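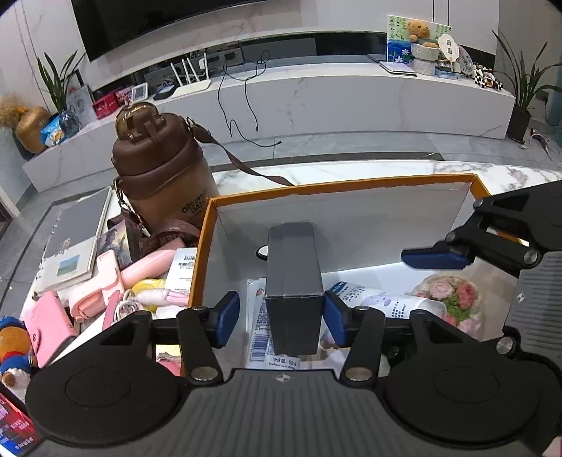 Figure 4.1 Small belongings on a coffee table, with a storage box partly filled.

Chapter 4
Small Things and Where They Live

In the previous chapter we studied large storage: wardrobes, shelves and the space under a bed. Now we come to the things which are smaller than a hand or a little bigger, and which give most households more trouble than all the furniture together. A wardrobe stays where it was put. A cable, a tube of lotion or a wallet travels through the home every day, and very often its journey finishes on the coffee table.

Look at Figure 4.1 before you read further. The table carries a water bottle with a shoulder strap, a notebook, a pink handheld fan, a wallet, a white cable and several small packages. A plush bear sits at one end. In the orange-rimmed box there is already a tube of lotion, a bouquet of artificial flowers and a dark grey box standing upright. These things have very little in common in their use. What they share is the surface.

4.1 The landing surface

We call a place like this table a landing surface. The term was first used in our course by Snežana Karagiannis, who taught household management at the Trerard evening school and asked her students to write down every object that was lying on one table at seven in the evening. She did this exercise again each April, with new students, and kept all the sheets. In the end she had a list with 3,854 entries. When she sorted it, she found that chargers and cables came first, then items for the skin and hair, then paper of all kinds.

A landing surface is usually low, flat and near to the place where people sit down. It is not a fault in the home. People need somewhere to put a thing when both hands are full. The difficulty begins when the thing has no second place to go to, and so the landing surface becomes its address.

4.2 Open boxes and closed boxes

The simplest second place is a box. In this chapter we divide boxes into 2 groups, open and closed. An open box lets you see what is inside and take it with one hand. It suits things of daily use, such as lotion or a fan. A closed box protects from dust and looks calmer in a living room, but it asks for one more movement each time, and many people leave out this movement when they are tired.

Height is also important. Tall objects should stand at the back or along a side, so that they do not hide the short ones. A cap or a coin at the bottom of a deep box is difficult to find again, and for such small pieces a shallow tray or a little pouch is better. Soft or delicate objects, for instance artificial flowers, go in last - otherwise they are pressed by the heavier ones.

Some things should stay outside the box. A tall water bottle which is carried out of the house every morning can live near the door. A notebook can stand between other books.

4.3 Words for this chapter

Landing surface: a place where things are put down without a decision.
Home place: the place where a thing is returned after use.
Visitor: a thing which belongs to another room.
Sleeper: a thing which has not been used for 2 months or longer.

Before you continue

Choose one landing surface in your own home. Do not tidy it first. Write a list of what is on it, and beside each thing write its home place, or a short line if it has none. Mark the visitors with V and the sleepers with S. Keep the list, as you will need it in section 4.5, where we follow Damian Ruchti and Vlasta Petkov through the sorting of a shared flat in Cunen.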